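How many demos before I admit the task is the problem?
Posted by oltham_bench, October 31, 2020

I'm collecting teleoperated demos on a two-arm setup for a policy that has to handle long bendy black things on a white board. We have 179 episodes so far. The policy trained on them reaches nicely, closes its fingers with great confidence, and comes up holding air. My labmates want 2,000 episodes. I want my weekends back. Other stuff stays on the platform as clutter (bottle, box, cup, the usual kitchen drawer). Is it the number, or is it how I'm recording?

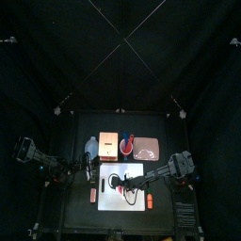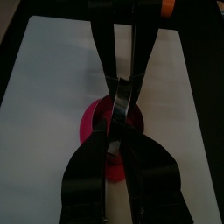 First: the whole platform with both arms. Second: wrist view, strap in the grip over the pink ring.

stison
More data. It's always more data. We started in March and we're still going.

haro_arms
Before you sign up for 2,000 of anything, watch 12 of your episodes from the wrist camera only, at half speed. If you can't tell from that view when the fingers should close, the model can't either. Black fingers on black material is a mean thing to ask of a small camera.

What helped us:
Pause for a beat just before the grasp. Operators hate this. Do it anyway.
Move the clutter between episodes. If the cup sits in the same spot all week, the policy will learn the cup and treat your cable as scenery.
Keep the fumbles where you recover, and tag them. Toss the ones where you gave up and went for coffee.
Start the same item in a different shape each time, including the ugly tangles you'd rather not deal with.

Then record 40 new ones that way and train on those alone. Ours beat the old pile, which was a bit rude considering how long the old pile took.

đorđević
Agree on the pause. Also check that your wrist and fixed cameras have matching timestamps. Ours were off for a month and we blamed the gripper – I still owe it an apology.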